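Wash Bags and Delicates: A Review of Household Practice

Following the move to the Drilberg apartment in August, a review was undertaken of how laundry is sorted, stored and washed in this household. The previous arrangement relied on a single hamper and a good deal of optimism. Several knit items and one lined blouse did not survive it.

The first change concerned the use of mesh bags. Four were purchased from Trikley, a small housewares shop near the station, in two sizes. The larger size holds one sweater or up to five pairs of socks. Anything beyond that leaves the contents bunched at one end, and the items come out no cleaner than they went in.

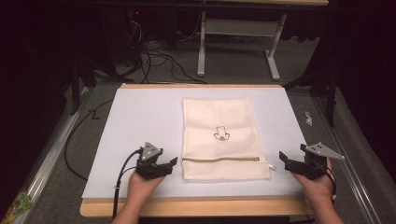
Reading time: 2 minutes

The cream bag with the little cartoon figure has become the standard choice for knitwear. Its zipper runs across the lower portion, and the white pull tab is small, so readers with stiff fingers may wish to tie a short loop of ribbon through it. Before each wash, the zipper should be closed fully and the bag laid flat on a table, where any gap is easy to spot.

Bags are now stored flat in the second drawer of the hall cabinet. Rolling them was tried for almost 20 days and abandoned, as the zippers developed a curve that made them difficult to close.

The weekly delicates load is run on Wednesday at 67 degrees Fahrenheit, on the slowest spin the machine offers. Bags are emptied promptly and hung by one corner over the tub – the radiator is to be avoided, as an earlier bag from Pudau lost its shape there in a single afternoon.

One matter remains under consideration. Bath towels continue to be washed with the bags when the load is small, and lint collects along the seams. A separate towel day has been proposed, but the drying rack does not at present have room for it.

Filed under: Laundry, Apartment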